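Mirani cell

The Mirani cell is a simulated robot workcell used for setting up and checking two-finger grippers before the same settings are loaded on a physical arm. It was developed at Vutudham by Shanthi Samarakoon and Ashraful Miah, and is maintained by a small group under Yaryna Bilyk. The cell consists of a model arm with a wrist-mounted gripper, a wooden table, a set of test objects and a virtual camera that looks out over the gripper toward the fingertips.

Setup

A new session starts with the gripper model. The palm, finger mounts and fingers are loaded as separate parts and joined in that order, and each joint is given its travel limits. The camera is then fixed to the wrist link, so that it moves with the arm and the fingers keep the same place in the view. Early versions had the camera on a stand beside the table. Moushumi Seneviratne moved it to the wrist after operators complained that the arm blocked the work.

Finger travel is checked next. The fingers are opened fully, closed until they meet, and opened again. This is done 6 times at the start of a session. If the two fingers stop at different distances from the center line, the joint offsets are cleared and entered again from the setup sheet.

View checks

Once the fingers are set, the operator compares camera views with the arm in different positions. The fingers should stay clear of each other when commanded open, and both tips should be visible. Objects and background may change completely from one view to the next as the arm turns.

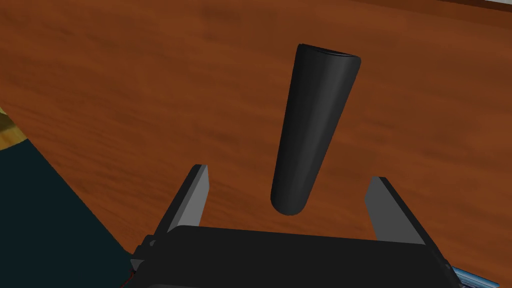
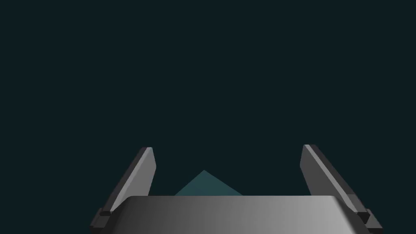

Simulated views over the open gripper. First: a black tapered object above the wood-grain tabletop. Second: a teal object partly hidden by the palm, against a dark background.

Test objects are placed by coordinates and can be held at a fixed point with gravity switched off. This allows the approach angle to be set without the object falling or rolling. Gravity is switched back on before any grasp is scored. Forgetting to do so is the most common operator error listed in the manual, and a warning was added to the start menu in a later release.

Upkeep

The cell has no parts to wear out, and upkeep is mostly a matter of keeping the model in step with the hardware. When a finger is replaced on the physical gripper, its length and tip angle are measured and copied into the part file. Contact settings, such as friction at the finger faces, are reviewed every 90 days. The full check list has 173 entries, many of them carried over from Kovus, an earlier cell that used a suction tool.

Known faults

A finger that shakes when closed on an object usually has its grip force set too high for the time step. The manual advises lowering the force first and shortening the step only if the shaking continues. An object that sinks into a finger face points to a missing collision shape, a fault that appeared often after part files were edited by hand. Ashraful Kumarasinghe wrote a short script, Stirnotard, that compares each visible part with its collision shape and reports any mismatch. It is run after every change to the gripper model.

See also

Kovus
Stirnotard
Gripper calibration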